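Olovham method

The Olovham method (sometimes Olovham sorting, or just "the Olovham") is a way of training robot arms to work around household furniture and clutter they haven't seen before. Described by Ghazal Shojaei in a report dated Saturday, October 27, 2018. Named after the first test room, not after a person, though it gets written up that way fairly often.

Background

Earlier work, mainly the Selik planner, learned from one tidy bench with one object on it. Good scores there, poor scores anywhere else. Move the bench, change the light, add a plant, and the arm would slow down or stop. Shojaei's view was that the trouble lay in the practice data and not in the planner. The planner was left alone. Only the demonstrations changed.

Method

An operator guides the arms by hand through a short task while fixed cameras record. After every 15 demonstrations the things around the main object get swapped or shifted, and the main object itself is turned. Backgrounds are not screened off. People walking past, other desks, coloured fabric, glare from the ceiling lights, all of it stays in. Demonstrations where the operator fumbles are kept aswell, but labelled.

The full set in the report has 3000 demonstrations over 35 arrangements. Training is plain imitation, no reward signal. A second pass, called the Zolau pass, replays the fumbled ones and asks the model to pick the moment things went off. That part is optional and some later users skip it.

Open-frame objects

Slatted and open-sided furniture is its own category in the report. Hard for depth cameras: they look straight through the opening and pick up whatever is behind, and light coming between slats makes stripes that get read as edges. Shojaei's answer was more views down the long axis, with ordinary items left standing on either side. Thin rails still the worst case. 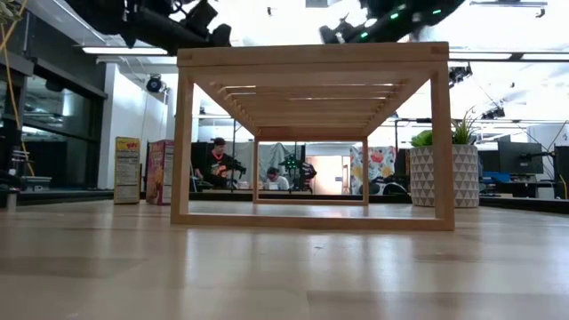 Results

On new arrangements the trained model finished 755 test runs without help, out of just over 1000. The Selik planner on its old data managed less than half that. Most of the gain came from shifting the surroundings. Turning the main object helped a bit, the Zolau pass hardly at all, except on open frames where it cut the number of bumped rails.

Criticism

Hrnčiar repeated the tests in August with a different gripper and got a smaller gain. Also pointed out that the test arrangements used the same room as the training ones, so the claim about unfamilar places is weaker than it sounds. Shojaei agreed on the room, disputed the gripper. No test in a lived-in home has been published.

See also

Imitation learning
Selik planner
Depth sensing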